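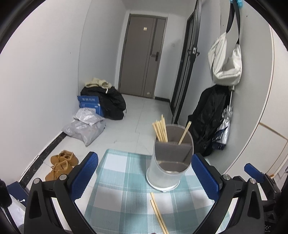
4. Teaching the Chopstick Task with the Zalero Hand Tool

Now for the fun part! You've paired the tool and checked the grip, so you're ready to show the robot how to put chopsticks into a holder. Plan on 60 demonstrations for a first skill.

1. Set the utensil holder upright on the table and lay the loose chopsticks in front of it. A patterned cloth is fine.

2. Open the fingers all the way. Hold still until the tool beeps, then start moving.

3. Come down over one chopstick and close the blue pads on it near the middle. Take your time — a slow, smooth reach teaches far more than a quick grab.

4. Lift, tip the chopstick upright and bring it over the compartment you want. If your holder has a divider, use the same compartment for the whole session.

5. Lower the end past the rim and open the fingers. Back straight out before you move sideways.

6. Press the thumb button to save. Hold it down for 5 seconds to throw the take away.

Note: Move the chopsticks to new spots and angles every six takes. Leave a few in the holder for some sessions and start others with it empty. Zalero loves variety, and you'll see the difference the first time it runs alone!

Caution: Keep your free hand away from the finger linkages while they close. They can pinch.

Caution: Don't push down on the holder's rim. If the status light turns red, stop and go back to Section 3, Zeroing the Fingers.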